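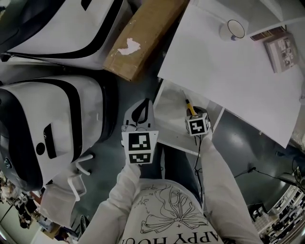
Figure 4. Yellow pencil lying on a white open-shelf unit, viewed from above.

Home | Current issue | Past papers | For authors | Contact

January
Ingvar Kirkegaard and Tharindu Navaratnam

4. Where small items come to rest

4.1 Resting places and storage places

The inventory in Section 3 separates items by their assigned place. In this section the same items are sorted by where they were found. We use "resting place" for any surface on which an item was left between two uses, and "storage place" for the drawer, tray or hook given in the room plan. A pencil on an open shelf (Figure 4) is recorded as being at a resting place unless that shelf is named in the plan for pencils. The distinction follows Lehner, with one change: Lehner treats the top of a unit and its inner shelves as a single surface, and we record them separately.

The item log for the Holtwood and Hadar workrooms holds 2,000 entries. Each entry gives the type of item, the surface, the time of day and the code of the room. Entries in which the surface could not be named were kept in the log and left out of the tables. Scissors, rulers, pencils, erasers and rolls of tape make up the greater part of the remaining entries. Loose paper was logged only when it covered another item.

4.2 Shelf height and depth

Items were found at resting places more often in Holtwood than in Hadar. The two rooms have the same number of drawers, and the drawers are of the same pattern. They differ in the amount of open shelving at or below table height. In Holtwood the low units stand beside the tables, so that a seated user can reach the upper surface without getting up. In Hadar the shelving is fixed to the far wall.

Depth had a smaller effect. Shelves of 300 mm or more collected items at the front edge, and the rear part of the shelf was little used. On narrower shelves no such pattern could be shown. Pencils and pens were a special case, as they roll, and the point at which they are found may differ from the point at which they were put down. For this reason position along the shelf is not reported for round items.

4.3 Covered items

In 118 entries the item was wholly or partly under a sheet of paper, a board or a folder. These entries were examined again by the second author, who did not have access to the first coding. Disagreement was limited to cases in which a sheet overhung the edge of a shelf without touching the item. We settled these as "uncovered", which may lead to a slight undercount.

Covered items stayed in place for longer than uncovered items of the same type. Two explanations can be offered. A covered item is harder to see and is therefore less likely to be picked up, or large sheets are laid down at the end of a task, when no small items are wanted. The log does not allow us to choose between them. A test with clear sheets, as used in the Grostatard storeroom study, would help to settle the matter.

4.4 Limits

The log records surfaces and says nothing about users. We cannot tell whether a few people account for most of the displaced items or whether the habit is evenly spread. Both rooms were in use for drawing and model making during the period, and the findings should be applied with care to offices, where the mix of items is different. Lighting was also uneven. In the north corner of Holtwood the reading at shelf level fell below 100 lux in the late afternoon, and dark items may have been missed there. Entries from that corner are marked in the tables and were left out of the comparison of shelf depths in Section 4.2.

Return times are treated in Section 5, using the same item types and room codes.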